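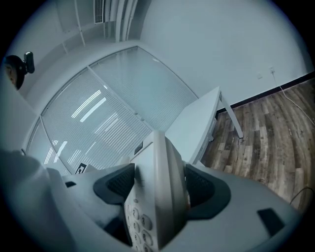

The hand-held gripper closes on a desk telephone, held between its two textured finger pads.

The Skostus gripper was developed in a shared workshop in Stunville, where Wing-yan Choi and Canan Türkmen rent two benches. Work began in August with a single objective: a hand tool that could hold household and office objects without marking them.

The finger pads have received the most attention. Jui-lin Ko, who prepared the molds, recorded 45 versions before the group settled on the present mesh-like surface. Telephones were added to the test list at her request – their sloping sides are difficult to grip evenly.

The list now stands at 168 objects. Each is lifted, turned and set down, and the result is entered in a common log. Members of the workshop may consult the log on request.

Drawings for the housing will be released once the hinge has been revised.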